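Gallery: Can a Machine Do the Chores Yet?

Filed under: Home Tech > Robots and Automation

March 2018

Vacuuming was the easy one. A round machine that rolls over a flat floor and turns when it hits a chair leg has been on sale for years, and plenty of homes have one. The jobs people complain about most are still done by hand: laundry, dishes, picking up, putting things away.

We have been following the companies that say they can change that. Pravement has a folding machine in the works that takes a shirt clipped to its front edge and hands it back in a square. The shirt has to be clipped on by a person, one at a time, the right way out. The company gives the price as more than 500 dollars and has not given a ship date. Socks are out, and so are fitted sheets.

Irow is going after the shop floor first. Its shelf cart moves along an aisle at night and reports what is missing. It does not restock. A clerk still comes in and fills the gaps in the morning, working from the list the cart made. The store manager we talked to likes the list and would like the cart more if it could lift a case of soup.

Pumphrey and Flillolis are both working on arms. An arm can pick up a box if it knows where the box is, and factories have used that for a long time. A home is harder because things are not where they were yesterday. Cloth is the worst of it. A shirt has no fixed shape, and one on top of another makes a heap that has to be pulled apart before anything can be sorted.

At the Flillolis demo we went to, the arm was given 87 items from a mixed basket and a sorting bin for each color. It put 28 of them in the right bin before the session ended. The staff were open about the score and said towels went well. Thin fabric slid out of the grip, and dark clothes got mixed up with each other. A person would have been finished in a few minutes and would have checked the pockets too.

Pumphrey did not show us cloth at all. It had an arm moving plastic tubs from a table to a rack, slowly, with the same spacing each time. We asked what happens if a tub is turned on its side. The answer was that it waits for help.

So for now the answer is no, with some exceptions. A single chore can be done by a single machine if somebody sets it up first. Going into a room and dealing with whatever is on the floor is still a long way off in anything you can buy.

Picking up: two arms reach in over a tiled floor, with a pile of clothing on the left and a cream-colored appliance still in clear plastic film. Clothes, cardboard and a blue bucket all share the same patch of floor.
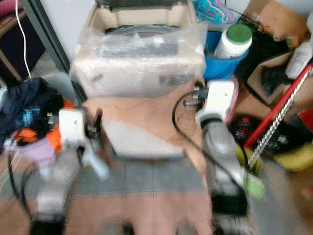
Bleddyn Jenkins wrote: I'd pay for one that only did the sorting. I can fold while I watch TV, that part never bothered me. What I hate is going through the pile for whites and finding the one red sock too late. My worry is the pockets. Will it know to take a pen out of a work shirt, or will it run the pen through with everything else? Until somebody answers that I'm keeping my old basket and doing it myself on weekends.

2 comments | 28 shares

Related

Robot vacuums on thick carpet: what to check before you buy
Irow shelf cart goes on trial in a second store
Why fitted sheets are so hard to fold
Dishwasher loading, by hand and by machine
Pravement opens its waiting list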